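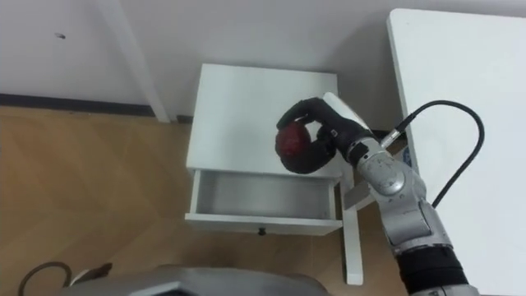 Quick one for anybody who runs their site stats through Bundavora: the new version landed 02/06/2023, and it changes how bounce rate gets worked out (finally!). A visit now only counts as a bounce if the person leaves inside 18 seconds without clicking anything. The old way, somebody could read your whole post top to bottom and still get marked down as a bounce, which drove me nuts.

I switched my own blog over the same night and my numbers look way friendlier – out of 2130 visits, only 138 bounced. Don't go bragging to your clients yet though, your old reports won't be recalculated, so before and after won't match up.

Radosław Kaczmarczyk over at Nondov, the folks who make it, told me by email that the old setting stays available "until everyone's had a fair chance to move." He didn't give me a date. You'll find it under Reports, then Visit Rules, and you'll have to log out and back in before it shows up. I had to do that twice, so hang in there!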